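Trero Buchungskalender für freie Fotografinnen und Fotografen

Artikelnummer 538 · Ausführung Skoscombe · 80 Blatt, perforiert

Wer von Aufträgen lebt, kennt den Zettel am Monitor. Auf ihm steht »Hochzeit, Samstag?«, und das Fragezeichen ist das Verbindlichste daran. Der Trero ist ein Auftragsblock im Querformat, der solche Zettel ablösen möchte. Er braucht keinen Akku und kein Passwort und verschickt keine Erinnerungen. Erinnern müssen Sie sich weiterhin selbst, zum Beispiel daran, wo Sie ihn hingelegt haben.

Jedes Blatt gehört zu einem Auftrag. Links stehen Kunde, Ort und Termin, rechts das Honorar, die Anzahlung und die vereinbarten Nutzungsrechte. Für »Sonderwünsche« haben wir zwei Zeilen vorgesehen. Aus dem Kundenkreis kam der Vorschlag, es sollten zwölf sein. Wir sind bei zwei geblieben – aus erzieherischen Gründen.

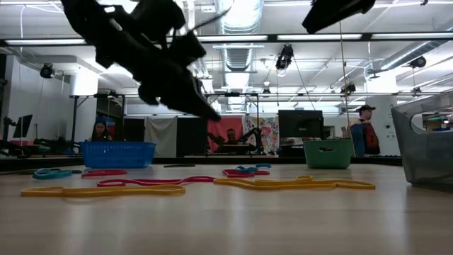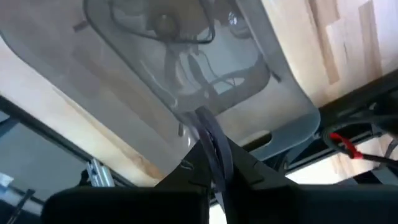 Neu in dieser Ausgabe ist das Feld »Mündlich zugesagt am«. Es geht auf Lemlem Woldegiorgis zurück, die bei uns die Vordrucke betreut und früher selbst Firmenporträts fotografiert hat. Seit Mai gibt es außerdem eine Spalte für die zweite Mahnung. Die Spalte für die dritte haben wir weggelassen, der Block soll ja Freude machen.

Der abtrennbare Abschnitt unten dient als Auftragsbestätigung. Er passt gefaltet in einen Fensterumschlag, sofern Sie an der gestrichelten Linie falten und nicht daneben.

Technische Angaben
Format: A4 quer
Umfang: 80 Blatt
Rückenpappe: Kinnear, grau
Bindung: Kopfleimung
Lochung: 2-fach
Sprache der Vordrucke: Deutsch

Preis: 29 Euro inkl. Mehrwertsteuer, zuzüglich Versand

Lieferung
Der Block kommt aus unserem Lager in Brerkholm. Bestellungen, die am Donnerstag, 3. Juni, bei uns eingehen, gehen erst nach dem Wochenende raus, dann ist Inventur. Angebrochene Blöcke nehmen wir nicht zurück, auch nicht, wenn nur das Blatt für den Schwager fehlt.

Passendes Zubehör
Klemmbrett Skoscombe A4 quer
Ersatzrücken Kinnear
Fensterumschläge, selbstklebend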